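How to Clean and Descale a Cool Mist Humidifier

Posted 17/06/2018 in Humidifiers, Maintenance

A humidifier that is not cleaned will sooner or later leave white dust on the furniture and a stale smell in the room. The steps below were written with the Fodor 300 on the bench, but they work for most ultrasonic and evaporative models with a removable tank. Check your manual first, as a few makers do not allow vinegar on certain parts.

What you need

White vinegar
A soft brush or an old toothbrush
Two clean cloths
Fresh water
Citric acid descaler (Hamix sachets are fine) if the scale is thick

Step 1. Unplug and empty

Turn the unit off, pull the plug and lift the tank away from the base. Pour out the water from both. Do not tip the base toward the air outlet, or water can run into the fan.

Step 2. Descale the base

Pour in enough vinegar to cover the scale and leave it for 20 minutes. On an ultrasonic model, the small metal disc at the bottom needs the most attention. Brush it lightly. Never scrape it with a knife or screwdriver.
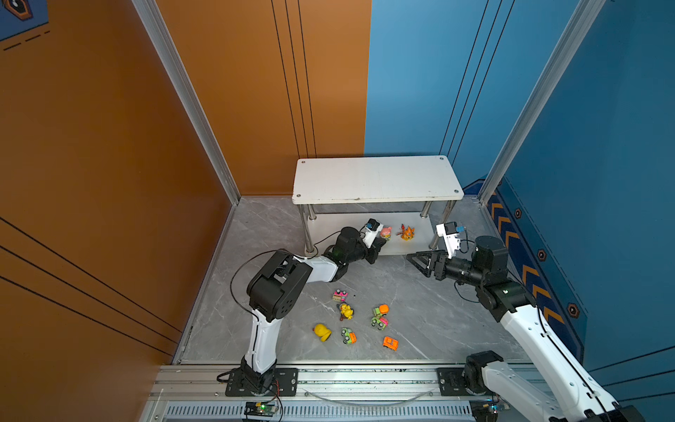
White two-tier shelf between the orange and blue walls

If the scale does not come off, use the descaler instead. Empty out all of the vinegar and rinse before you start, and follow the dose on the packet.

Step 3. Clean the tank

Half fill the tank with warm water, add 100 ml of vinegar, close the cap and shake. Let it stand while you do the filter. Tanks with a narrow neck, like the one on the Hastetero 807, need a bottle brush for the corners.

Step 4. Rinse the filter

Only evaporative models have a wick filter. Rinse it in cool water with no soap and do not wring it. If it has gone stiff or brown, replace it. Demineralization cartridges can't be rinsed and have to be changed. 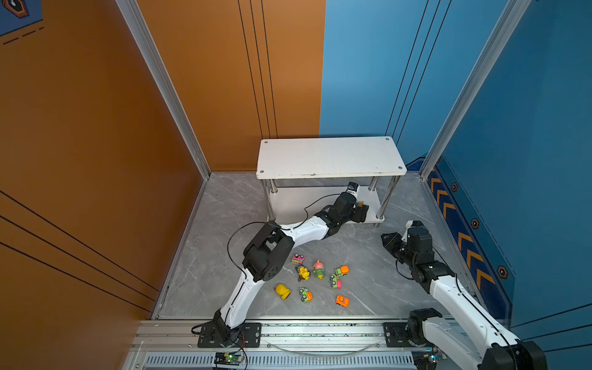 Two arms over the gray marble-patterned floor

Step 5. Rinse and dry

Rinse the tank and base until the vinegar smell is gone. Wipe the base with one cloth and dry the outside with the other. Leave everything open to the air before you put it back together.

How often?

Change the water every day, clean once a week and descale when you see a white crust. In hard water areas that can be every week too. Distilled water cuts down on scale a lot.

Before storage, do all five steps and leave the tank cap off.

Related: Skutuvier hygrometer setup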